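Frequently asked questions about renting a holiday apartment with Wellero

Last updated: 29 January 2018

How do I book an apartment?

Choose the apartment and the dates on our booking page and send the request. We answer in writing, usually on the next working day. The booking is valid when you have received our confirmation with the booking number. Before this moment nothing is reserved, also if the calendar shows the dates as free.

When must I pay?

We ask for 30 percent at the booking and the rest four weeks before arrival. If you book later than four weeks before arrival, the full amount is due at once. Please write the booking number in the payment reference. Without it we need much more time to find your payment.

Is there a deposit?

Yes. The deposit is 600 dollars for the houses in Prindora and up to 537 dollars for the apartments in Massawe, depending on the size. It goes back to the same account or card within nine days after departure.

What is included in the price?

Water, electricity, heating, bed linen and one towel set for each person. The local visitor tax is not included – you pay it at the key office when you arrive.

Do I have to clean before I leave?

The final cleaning is done by our team and is already in the price. We only ask that you wash the dishes, empty the refrigerator and take the garbage to the containers on the street. Please leave no food in the cupboards, also not closed packages.

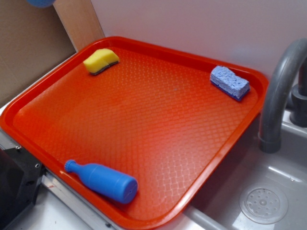 If you stay longer than two weeks, we offer a cleaning in the middle of the stay, with fresh linen. You can order it until three days before. The price is written in your confirmation.

Can I bring my dog?

In Massawe, yes, one dog for each apartment. In Prindora the owners do not allow animals, and we cannot make exceptions. Please tell us about the dog already in the booking request, not at arrival.

At what time can I arrive?

From 4 p.m. The key office closes at 9 p.m. If you come later, write to us the day before and we will send you the code for the key box. Departure is until 10 a.m. In September it is often possible to stay some hours longer, so please ask.

What happens if I must cancel?

Until six weeks before arrival you get everything back. After this we keep the first payment. In the last two weeks we keep the full price, but if we can rent the apartment again for the same dates, we return what we received from the new guest, up to the amount you paid.

Something is broken in the apartment. What should I do?

Send us a message with the booking number and a short explanation. A broken glass or plate you do not have to pay, but we would like to know about it so that we can replace it before the next guests come.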